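Drunoreck Tube Rack and Conical Tube Set
User and Set-up Guide

Section 4. Loading, closing and storing tubes

4.1 Before you start

This section covers the wooden rack and the clear screw-cap conical tubes supplied with the Drunoreck set. It assumes that the rack has been unpacked and checked as described in Section 2 and that the bench position has been chosen as described in Section 3.

You will need:

The rack
Conical tubes with matching caps
A fine-tip marker or printed labels
A lint-free wipe
The log sheet from the back of this guide, or your own

CAUTION: The rack is made of untreated wood. It must not be autoclaved, soaked or left standing in liquid. Tubes that have been rinsed on the outside must be wiped before they go near it.

4.2 Placing the rack

1. Set the rack on a level surface with the pegs pointing up.

2. Press lightly on each corner of the base in turn. If the rack rocks, move it to a flatter part of the bench. Do not shim it with folded paper, which compresses over time and gets wet.

3. Leave a hand's width of clear bench on the side you load from.

4. Check each peg by turning it gently between finger and thumb. A peg that turns freely must be reseated before use (see 4.7).

Note: A conical tube does not stand by itself on a flat surface. Plan where every tube will go before you open the first one.

4.3 Preparing the tubes

1. Remove the cap and look through the tube against a plain, light background. Reject any tube with a crack, a cloudy patch or a chip at the rim.

2. Look into the cap. The inside must be clean and free of lint. Fibers from cloth towels and cotton swabs are the usual contamination, and they also cling to the outside of the tube, where they are easily carried under the cap the next time it is opened. Wipe the outside with the lint-free wipe.

3. Replace the cap and turn it until the thread just catches.

4. Write the sample number on the side of the tube. Keep the writing off the graduation marks. If you use printed labels, wrap them above the working range of the scale.

Do not write on the cap only. Caps of one color are interchangeable, and a cap that has been put back on the wrong tube cannot be traced.

4.4 Closing the cap

1. Hold the tube by the upper part of the body, below the cap. Grip it firmly enough that it does not turn, but do not squeeze it flat.

2. Turn the cap clockwise by its ridged side until you feel resistance.

3. Turn it a little further, no more than an eighth of a turn.

4. Tip the tube once over a wipe. A damp spot means the cap is cross-threaded or the rim is damaged. Remove the cap, inspect both parts and start again at step 1. If the second attempt leaks, discard the tube.
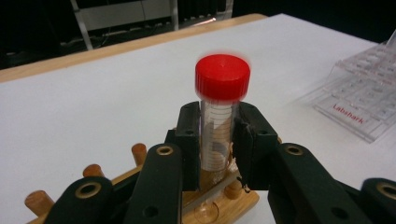 CAUTION: Overtightening is the most common cause of cracked caps. A cap that needs a tool to open it was closed too hard and should not be reused.

For tubes that will be frozen, leave space above the liquid. Water expands by almost 9 percent when it freezes, and a tube filled to the rim can split even if the cap is correctly closed.

4.5 Loading the rack

1. Load from the back row to the front, so that your sleeve does not pass over tubes that are already in place.

2. Lower each tube straight down. Do not slide it sideways against the pegs — this marks the plastic and loosens the pegs.

3. Turn the tube until the graduation marks face you.

4. Enter the sample number and the position on the log sheet before you pick up the next tube.

5. When the rack is full, look at it from the side. All caps should be at the same height. A cap that sits high usually means that the tube is resting against a peg and has not gone down fully.

Note: Move a loaded rack with both hands under the base. Never lift it by the pegs.

4.6 Reading the graduation marks

1. Bring the tube to eye level and hold it vertical. Readings taken from above will be wrong.

2. Read the lower edge of the curved liquid surface.

3. Treat readings in the tapered part of the tube as estimates. The marks there cover a much smaller volume, and a slight tilt has a larger effect.

The printed marks are intended for general work. If your method calls for a measured volume, dispense with a pipette and use the tube only as a container. Alcohol wipes can remove the print. For tubes that are reused, compare the marks with those on a new tube from time to time and discard any on which the lines have worn away.

4.7 Reseating a loose peg

1. Unload the rack completely.

2. Pull the peg straight out. Brush dust from the hole and from the end of the peg.

3. Apply one small drop of wood glue inside the hole. Surplus glue will run onto the base and hold dirt.

4. Push the peg home and check it against its neighbor for height and angle.

5. Leave the rack unloaded overnight.

Replacement pegs are ordered under part number 233. A complete replacement rack is part number 363. Pegs from the older Halliday rack are slightly thicker and will split the base if forced in.

4.8 Cleaning and storage

Wipe the rack with a cloth that has been wrung out well, along the grain, and let it dry standing on its side with air on both faces. Do not use bleach, which raises the grain and leaves the pegs rough. Small stains do not affect use. A base that has warped should be replaced — it cannot be pressed flat again with any lasting result.

Store empty tubes with their caps on, in a closed bag or box, away from windows. Clear plastic becomes brittle with long exposure to sunlight. Store the rack flat, with nothing stacked on the pegs.

4.9 Troubleshooting

Tube leans in the rack: peg loose or bent. Reseat or replace the peg.
Cap turns without tightening: thread damaged, or cap from another maker. Change the cap first, then the tube.
Cap sits at an angle: cross-threaded. Remove it, turn counterclockwise until it drops into the thread, then close.
Writing rubs off: surface was damp when marked. Wipe, dry and mark again.
Rack rocks: bench uneven or base warped. Try a second surface before ordering a new rack.

Revision note: 4.4 and 4.7 rewritten by Orvokki Väisänen, 22 September 2018. The instruction to tighten caps "fully" has been withdrawn. Copies of this section with the earlier wording should be discarded.

Continue to Section 5, Labels and log sheets.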